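# Kelau Bench Cell: Setup and Care

The Kelau cell is maintained by the Seixas Automation Laboratory at Mollwood Technical College. It consists of one six-jointed arm and one table, and it is modeled in full so that changes to the setup can be reviewed in simulation. The views in this gallery are renderings from that model, prepared under the direction of Kyung-tae Sung, laboratory supervisor.

## Mounting

The arm stands on a wooden block at the rear of the table. The mount is inspected every 700 operating hours, and the result is entered in the cell log before the arm is returned to service.

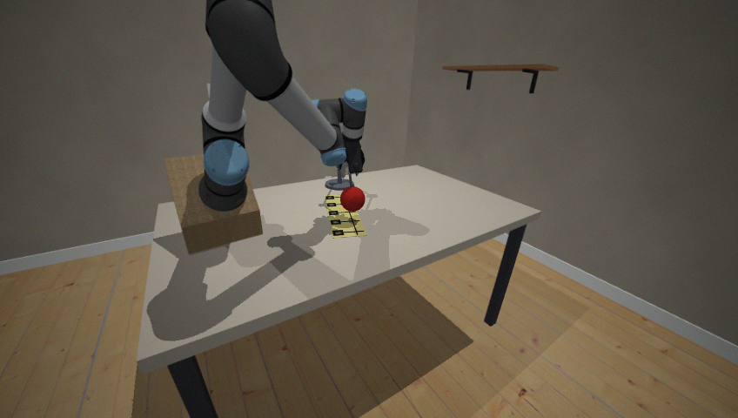
## Gripper and Wrist

The view from the gripper is strongly curved and is used to judge how an object lines up with the fingers. With the fingers open, the rod should pass through the gap between them. A rod that sits to one side calls for a review of the tool offset,

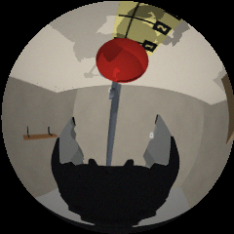 which is held in the cell's settings file and may be changed only by a supervisor. After any change, the previous value is kept on record until the next inspection. Two members of staff must sign the entry.

## Reference Strip

A yellow strip with a column of five square markers lies flat on the tabletop. Its position is compared with the stored layout at the start of each session. Any difference greater than 2 millimeters is corrected before the arm is moved. 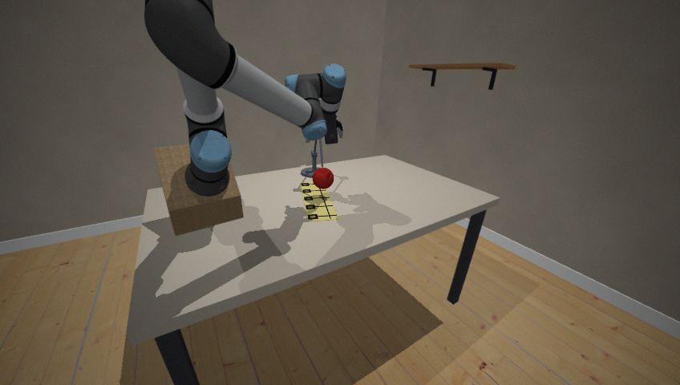

*The arm over the table, with the red ball on the marker strip.*

## Clearance

Clearance between the gripper and the table fixture is reviewed whenever the layout is revised. The February revision, issued as Trudham Procedure 13, requires the review to be carried out at reduced speed.
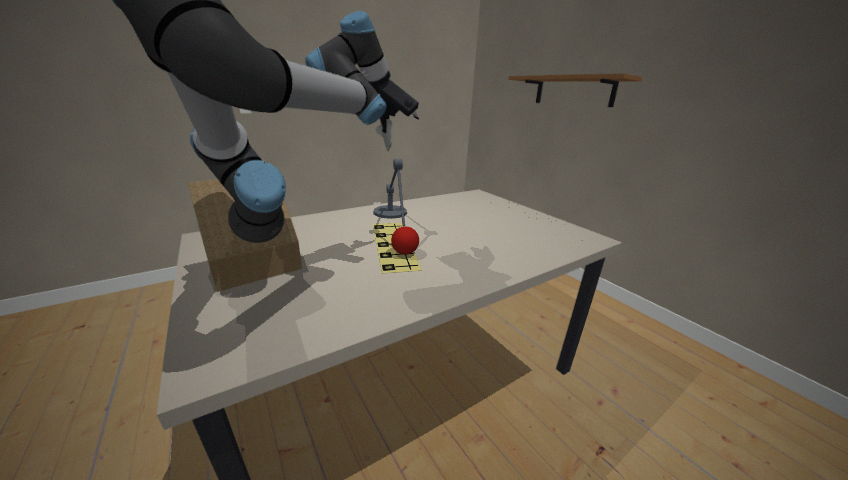 *Open space between the gripper and the gray fixture; the red ball is at the right side of the strip.*

Requests for the full maintenance schedule should be addressed to the laboratory office. The office is closed on Saturday.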